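Stedarura Packing Room
Bin and Tray Inspection Checklist, with comments
Site: Zundham, bar line
Date: 2021-11-28
Completed by: first-shift checker
Revision: replaces the old one-page sheet

Welcome back to the bin walk, my favourite part of the shift! Tick, cross or N/A against each item, and please write something in the comment line even if everything is fine. The comments get read, and a good half of the changes on this sheet came out of them.

Before you start
Line isolated and tagged at the panel. YES
Cut-resistant gloves on, sleeves down. YES
Torch, rag, scraper and dustpan on hand. YES
Comment: New gloves from Brasoveck are terrific. You can feel a burr through the fingertips without getting nicked by it. Size 9 runs snug, so try the next one up if you have big mitts.

Section A: Rims and edges
A1. Top rims free of burrs, splits and lifted metal. PASS
A2. No sharp corners at hand height. PASS
A3. Neighbouring bins sit hard up against each other with no finger gap. PASS
A4. Seams between bins clear of scraps. CLEAN REQUIRED
Comment on A3: Really pleased with this one. The bins used to creep apart over a week and we were forever fishing things out of the gap with a ruler.
Comment on A4: One small white scrap sitting at a seam, toward the left. Easy fix with the rag. Please check the whole length of every seam and not just the bit you can reach from the walkway.

Section B: Walls
B1. Side panels smooth, no dents that would catch a bar. PASS
B2. Back wall free of staining. FAIL (minor)
B3. Bottom joint, where wall meets floor, clean and dry. RECHECK
Comment on B2: Wide brownish-grey stain over the lower half of the back wall in the front bin. Wipe with the neutral cleaner first and give it 15 minutes before going at it again. Do not use the wire brush! It takes the stain off beautifully and leaves scratches that hold the next one.
Comment on B3: Dark strip along the joint. Could be grime, could be shadow, so get the torch right down there and run a gloved finger along it. Write down which it was.

Section C: Floors
C1. Floor flat, no lifting at the corners. PASS
C2. Holes in the floor open and free of burrs. PASS
C3. Scratching within limits. PASS, MONITOR
C4. No residue or coloured marks. CLEAN REQUIRED
Comment on C3: Plenty of scuffing and one speckled pale patch near the middle. It's honest wear and the sheet metal has a lot of life left in it. The replacement floor from Lopes is quoted for December and I can't wait to see it go in, but there's no need to rush it.
Comment on C4: Small greenish smudge near the back left corner. Same cleaner as the wall.

Section D: Contents
D1. Only bars from the current run in the bin. CHECK AGAINST RUN CARD
D2. Bars lying flat enough to pick, none wedged on end. PASS
D3. No broken bars or loose wrapper. PASS
D4. Both colours easy to tell apart under the room lights. PASS
Comment on D1: Reddish-brown and dark green both present. Mixed colours are fine on an assortment run and a hold on any other, so have the card in your hand when you look.
Comment on D4: Big improvement with the new light tubes. The dark green used to vanish into the corners on night shift, and now it's a pleasure to look into the back of a bin.
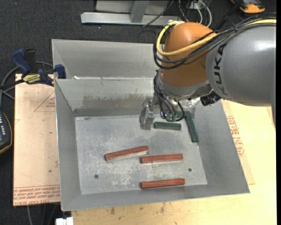 Item B2: staining on back wall, front bin. Red and green bars on the floor.

Section E: Sign-off and follow-up
E1. Cleaning items (A4, B2, C4) entered on the wash list. YES
E2. B3 recheck entered for next shift. YES
E3. Bins back in service after cleaning. PENDING
E4. Scraper and dustpan back on the hooks. YES
Comment: Limit per bin is still 3,000 bars between full washes. The tally card lives in the plastic sleeve by the door. If the last entry is smudged, go back to the run card and copy the number over in pen.

Extra comments
Lovely to see the walkway kept so clear, it makes the whole round quicker. Would somebody please order more rags? We're down to the scratchy ones and they're no good on the wall panels.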